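Rultbridge Handling Trial: Interim Progress Report to the Wanholm Fund

Prepared by Jordan Birkett, with technical notes by Yakubu Ogundipe

Purpose of this report

The Fund asked for a report at the midpoint of the grant on whether the Kuroda hand-held gripper kit is suitable for wider use in small joinery workshops. This report covers work at the Jedarton site up to the end of September. A recommendation on purchase will follow in the final report.

Work completed

The kit was delivered in full and set up by our own staff without a visit from the supplier. Three operators have been trained. The supplier's guide was clear on assembly but thin on daily care, and Yakubu Ogundipe has written a two-page checklist to fill the gap.

The plan called for 1366 recorded handling runs by this stage. We have completed 1196, of which 830 have been checked and accepted. The remainder are waiting for review — none has yet been rejected outright. The shortfall against plan dates from the first month, when the operators were still learning to hold the tool at a steady height above the board.
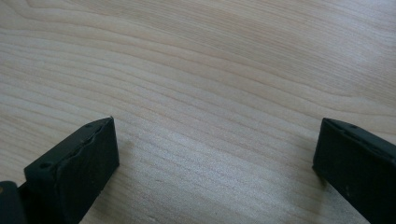
Work on pale, finely grained boards was brought forward at the request of the workshop manager, who regards marking of unsealed surfaces as the main risk in any handling equipment. Operators now wipe the finger pads before each session and look over the board under the bench lamp afterwards. The results of these inspections will be set out in the final report.

Assessment of the product

Operators find the kit comfortable for sessions of up to an hour. The opening of the fingers is wide enough for most of the parts we handle, and the screws can be reached with ordinary tools. We are less satisfied with the pads. The supplier sells them only as part of a full finger set, and this raises the running cost above the figure in our original bid. We have asked for a separate price and await a reply.

Spending

Spending is within the agreed budget. No transfer between headings is requested.

Next period

We will finish the outstanding runs, clear the review backlog and begin work with narrow mouldings. A second reviewer will join Yakubu Ogundipe for this purpose. Jordan Birkett remains the contact for all questions from the Fund.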